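**To:** Carla Sabbagh
**From:** Samuele Mancuso
**Re:** Garment bag packing trial, progress to September

Carla, you asked whether the zippered bags are worth what we spend on them. My answer is still "I doubt it," though I have less to back that up than I'd like. We bought 248 bags from Flovetti on the strength of a catalog page that promised faster packing and fewer creases. So far I can vouch for neither.
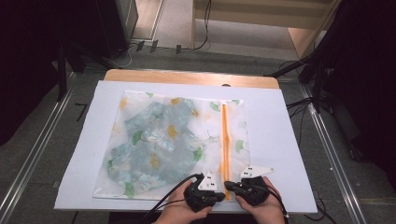 Packing time is where I expected the bags to earn their keep. Mahmoud Hajji's log shows 57 garments bagged this period, and the slow step is always the same one: getting the zipper closed over bulky fabric. I also question the size we ordered. With a blue-and-white patterned piece bunched up inside, the side of the bag past the orange zipper is still flat and mostly empty. We are paying for plastic that holds air. Leen Sleiman thinks a tighter fold and a smaller bag would fix both complaints. She may be right, but she has tried it on six garments, and I won't put six garments in front of the board as a finding.

The creasing claim is weaker still. Svatopluk Šindelář compared bagged items with items stacked on the Skaltley shelves and couldn't tell them apart after a month. Flovetti's rep says a month is too short. I asked how long would be long enough and haven't had a reply.
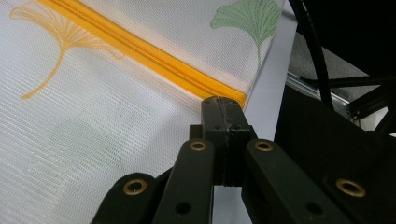 **Isar Textile Storage Team**

The mesh is the part I'd defend, if pushed. It is open and net-like, and the print on a layer underneath shows faintly through it, so a packer has some chance of knowing what is inside without opening anything. The ginkgo leaves are pretty and do nothing for us. If Zein can supply the same mesh plain, at a lower price, I want a quote before we reorder.

Flovetti is pushing an order of 1000 for the discount. I recommend against it. What I'd ask for instead:

- permission to use up the current stock first
- a small batch of the shorter bag for Leen's test
- two more months for Svatopluk's shelf comparison

Spending is within the approved amount. The timing sheets are in the shared folder, minus the first week, when we were still arguing over how to fold sleeves.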